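4. Moving the nightly loads to change capture

The largest gain in our study came from a change that sounded minor when we planned it. Until May, every table in the Brandeck warehouse was reloaded in full each night, whether its rows had changed or not. We replaced that with change capture: the source database writes its inserts, updates and deletes to a log, and the loader reads only the log. We were delighted by how quickly this paid off -- the first table we moved was also the worst behaved, and it loaded cleanly on the first night.

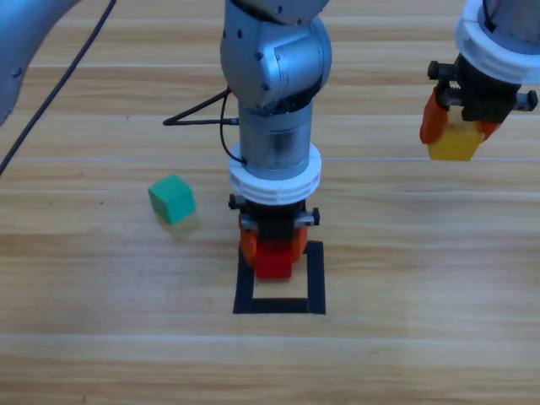
7 min read

4.1 Choosing which tables to move

The warehouse holds 60 source tables, and moving them all at once would have made errors very hard to trace. We ranked them by the share of rows that changed between loads. Tables with a low share came first, as a full reload wastes the most work there. This gave us a first group of 13 tables, most of them customer and product records fed by the Oyewole order system.

Two of these had no reliable primary key. We built one for each from the account code and the creation time, then checked it against the full history. Watching the duplicate report come back empty was a real pleasure!

4.2 Late and repeated records

Change logs do not always arrive in order. A record may be sent twice after a network fault, or an update may turn up before the insert it belongs to. Our loader, Zirnstead, holds incoming records in a staging table and sorts them by log position before it applies anything. Repeats are dropped at this point. Updates with no matching row wait for up to 2,000 further records and are then sent to an error table for review.

We had expected to tune this limit for each table. One value served the whole group, which made the settings file wonderfully short. 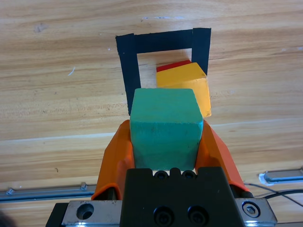 Figure 2. Green cube held between the two orange fingers of a gripper.

4.3 Schema changes

Added columns are easy: Zirnstead creates them in the target with empty values and carries on. Renamed columns are harder, as the log shows them as one column dropped and another added. We chose to stop the load and ask for a mapping. This happened seven times during the study, and in each case the Erance catalog already held the information needed to write it -- a strong argument for keeping a catalog current.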